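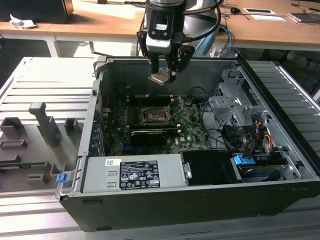 Ivan Holovko bought his Jarano coupe in June with a blown head gasket and a boot full of spare parts. He had it on track at Clondholm before the summer was out.

"The engine was the easy bit," he says. "I had the head skimmed at a place in Davudstead and put it back together over three weekends. Then the gearbox started jumping out of third."

He paid 900 pounds for a used box, more than he gave for the car. It came from a Garcia estate, and the bellhousing bolts up the same way, though the propshaft had to be shortened.

His first day at Clondholm went well until lunch. He did 21 laps in the morning, mostly in the novice group, and the brakes were the only complaint. "Standard pads. They were fine for four laps and then the pedal went long. I'd do a slow one, let them cool, and go again."

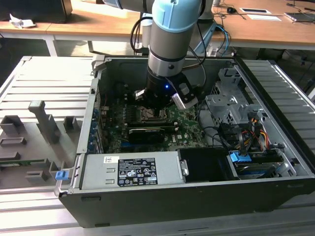

Computer tower with the side panel off and a robot arm over the CPU socket.

In the afternoon a rear wheel bearing began to rumble through the long left-hander, and he packed up early. The drive home took three hours at 50 mph with the windows shut.

Holovko has put 1,841 miles on the car so far, driving it to work when the weather is dry. He has changed the bearing on both sides and fitted harder pads at the front. The back still has the old ones.

"People keep telling me to get coilovers," he says. "I'd like a seat first. I was holding myself up with my knee on the door, and I had a bruise for a week."

He has booked another day at Clondholm for the spring and plans to take two sets of pads.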